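Setting Up and Maintaining a Card-Handling Arm
Student project report, Robotics Workshop, Sillville. Written up by Nazareno Valentini

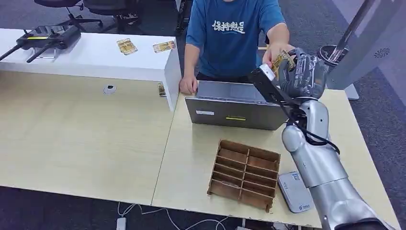 Figure 1. Card handover at the desk, with the laptop open and the cardboard insert in front of it.

1. Background

Our group took over the arm in April from the students who had it before us. We call the cell Folgate, after the name in the old config folder. The job is simple on paper. The arm takes a card from a person, carries it across the desk and puts it into a slot. When we got it, it dropped cards often and nobody had kept a log. This report covers how we set the cell up again and how we look after it now. It does not cover the vision code, which is in the Sarnum group's report.

2. Desk layout

The arm stands at the right side of the desk and the operator stands behind the desk. The laptop faces the operator. We use a cardboard divider insert as the target because it costs nothing and the slots are close to the right width for a card. The edges are rough and some slots have opened up with use, so we replace the insert when cards start to lean. Spare cards are kept on the raised white counter next to the router.

The laptop and arm controller talk over our own local network. At first we used the building network and lost the connection in the middle of runs. After we moved to our own router we had 2 dropouts in the whole project, and both were a plug that had worked out of the socket.

3. Gripper adjustment

The gripper came set for thick parts. With cards it either bent them or let them slide. We lowered the closing force in steps and ran handovers at each step. The value we kept is 400 on the controller scale. Below that the card turned in the fingers as soon as the arm moved.

The fingers pick up grease from people's hands. We wipe them with a dry cloth before each session and with alcohol when cards start to slip. Do not use the alcohol on the cards – the print comes off.

4. Cable

The cable from the wrist hangs in a loop beside the arm. We tried tying it tight and it pulled on the connector whenever the wrist turned all the way. The loop has to stay slack. We check the connector by hand with the power off.

5. Fault record

Over the project we logged 2952 handovers. Most faults were slips. The arm stopped itself 11 times, mainly when someone pulled the card back after the gripper had closed. The fix was in the instructions: hold the card still, wait for the fingers to close, then let go.

One stop was a loose screw at the gripper mount. We tightened it, homed the arm and ran the Grasso test routine again before using the cell.

6. Still to do

The insert should be fixed to the desk. It gets bumped and then the slot positions have to be taught again, a slow job. We would also like a proper stand for the spare cards.

Comments

jpl_k: Did you try rubber pads on the fingers?
N. Valentini: Yes, thin ones. They held well but the card stuck when it was supposed to drop into the slot.
marrow: What does 400 come to in newtons?
N. Valentini: We did not have a gauge, so I can't say. It is only the controller setting.

Related reports
Sarnum: Finding Card Edges Under Office Lighting
Grasso Test Routine, Notes for New Users
Teaching Slot Positions by Hand

Contact the workshop | Copyright Sillville Robotics Workshop | Back to top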